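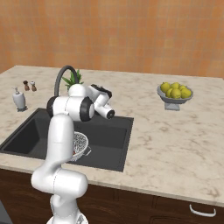 Visit to the Resness canteen kitchens, July 3, 2021

I went to Resness with a group from our catering association. We were 13 people, most of us from school and hospital kitchens, and we had one question in our heads: what happens to the staff when a robot arm comes into the kitchen? I write down what I heard and saw, for the members who could not travel.

Resness cooks for three workplaces in the town and serves 1,013 lunches on a normal day. The main kitchen is in the old Kallalard dairy building, where you still find the drains in the floor and the very heavy doors. We had to put on shoe covers and hairnets, and one of our members had to leave his beard net and take a bigger one.

Our guide was Natsumi Sugiyama, who leads the morning shift. She began upstairs, in the planning room, and I was glad of it, for there we could sit and ask. In this room every new task for the arm is first tried on a screen, in a computer model of a kitchen. The model has a sink, a counter and some ordinary things, such as a colander in the sink and a bowl of fruit on the counter. It looks more like a kitchen in a home than the steel one downstairs. I asked about this. The software comes from a firm named Fimano, and the home kitchen is what they deliver first. The measures of the own kitchen are put in later, and at Resness this took most of October.

What I found interesting is who sits at the screen. It is the kitchen assistants, two at a time, for one hour after the lunch service. They say where a person would stand, where the hands would go, and which movement would be in the way of a colleague. Li-hua Yang has worked at the sinks for many years and she now does this twice a week. She told us that in the beginning she did not like it, because she felt she was teaching her replacement. Now she likes the hour because she can sit down. But she also said that she has not stopped thinking the first thing.

Downstairs the arm works at the vegetable sinks. Its job is to lift the full colanders out of the water and set them to drain, 300 times in a shift. This was the work that gave people bad shoulders. The arm is slower than Li-hua, and she showed us this with some pleasure. It does not sort the vegetables and it does not see when a tomato has gone soft. A person stands at the next table and does that.

No one has lost the job, we were told. Two assistants went into retirement, though, and only one of these places was filled again. When one of our group asked about it, Ms Sugiyama answered openly that the second place will stay empty. She also said that the work has become more quiet and that some people miss talking over the sink. The radio was allowed back for this reason.

The pay is the same as before. The hour at the screen is paid as normal time, and the union would like to have it paid higher. This was still under discussion at our visit.

After the tour we had lunch in the canteen: lentil soup, fish with dill, and a plum cake that I can recommend. At our table there was a long talk about cleaning. The arm must be wiped down after every shift, and this takes 13 minutes which were not in any plan. At Pellegrini, where I work, we would have to find those minutes somewhere.

For those who want to go: take bus 114 from the railway station and get off at the dairy. The entrance is at the back, by the bicycle stands. Groups should write two weeks before, and please bring closed shoes.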